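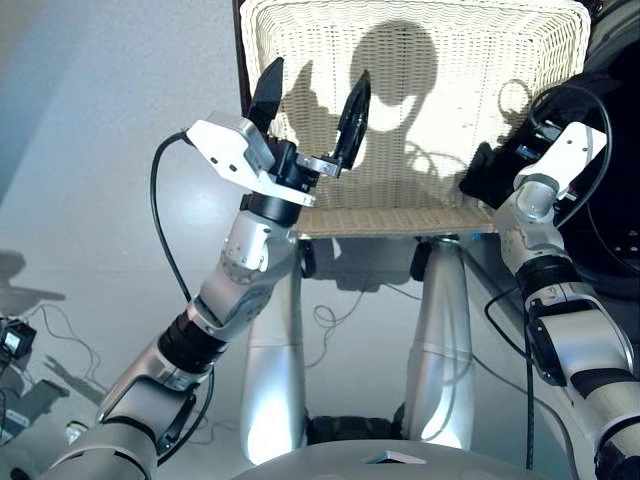

Both arms up, left gripper open, wicker basket behind.

Notebook > Laundry cell > Working rules

Entries Rules Wiring Parts Search

18th August

Spent the morning turning our loose habits in the laundry cell into written rules. Garg wants them before the second bench at Jakley opens, and the old sheet dates from February, when we had one arm and no washer. Most of this is what we already do. A few points are new and a few are old ones we had let slide.

Cables first. The wrist cables need enough slack for full travel of the last joint, and no more than that. A loop that stands off the wrist is fine in the middle of the range and a snag at the ends. The rule from now on: before the first session of the day, drive each arm slowly to both limits of the wrist and watch the loop all the way. If it touches a finger or gets near the pinch side of a joint, re-dress it before doing anything else. Write the date on the sheet when you re-dress.

Floor cables. Anything that crosses the walking side gets a cover. Anything under the arms stays inside the taped line. Loose coils on the floor are the thing I am most guilty of myself. They are easy to step on when you reach in for a garment, and a tug on one can pull a controller off its spot. Small screens and controllers that have to sit on the floor go on the side away from the operator.

Speed. Limit for free motion with a person inside the line stays at 159 mm/s. With the line clear we can go to 517 mm/s. I had both numbers in two places in the config and they did not match, so now there is only one file, and the startup script refuses to run if it can't find it. Anyone changing a limit signs the sheet and restarts the cell. No changing limits live, even downward. The Korix controller takes the new value only on the next move and you can be fooled by that.

Stop button. One person holds it for the whole session and does nothing else with that hand. Not typing, not sorting clothes. If you need both hands, pause the run and put the arms in hold first. Test the button at the start of the day and again after lunch, with the arms moving, not parked.

Grip force. The Gremik fingers are set to 78 percent of where we had them. That is plenty for cotton. The textured pads hold well and the extra force only marked the fabric and wore the dots down. Check the pads by eye at each battery change and swap them as a pair, never one side only.

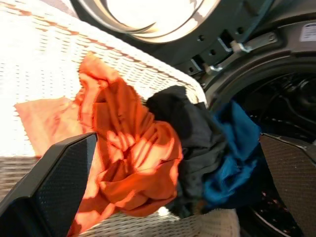
Should the washer be plugged in while the arms are loading it?

Unplug it, and hang the plug on the hook where the operator can see it. Loading trials don't need power, and a drum that can't turn takes one hazard off the list.

Going on with the washer. The door is the weak point. A finger tip that catches the gasket will drag it out of its groove before the force limit notices. So: approach the opening square on, keep the fingers closed on the garment until past the lip, then open. No sweeping sideways inside the opening. Run a hand around the gasket after each session (arms in hold, button holder still in place) and press back anything that has lifted. Look at the hinge side while you are there. Lint and fibers get wiped out at the end of the day.

Basket. Fixed position, marked on the floor. Wicker has loose ends sooner or later and a loose end gets into a joint, so feel along the rim when you set it down and trim what sticks out. Don't lean it on the machine.

Garments. No zippers, hooks or drawstrings until the pads have been tested with them. Soft items only, and mixed colors so the cameras have something to work with. Strong sunlight is a problem for the wrist camera. Light cloth washes out and the grasp picker starts guessing — I want the blind down whenever the sun is on the basket. That goes on the sheet as a rule and not a suggestion.

Logging. Every stop gets a line, including the ones where nothing happened. Near misses too. The last log ran to 212 lines and almost none of them said who was holding the button, so I added a column.

Still open: what to do when a garment hangs half in and half out and the arm faults. At the moment people reach in and pull it. I would like arms in hold, drives off, then pull. It costs a restart each time and there will be complaints. Will try it for a week on our bench before sending the sheet to Jakley.

To get: more cable covers, spare pads, red tape for the line.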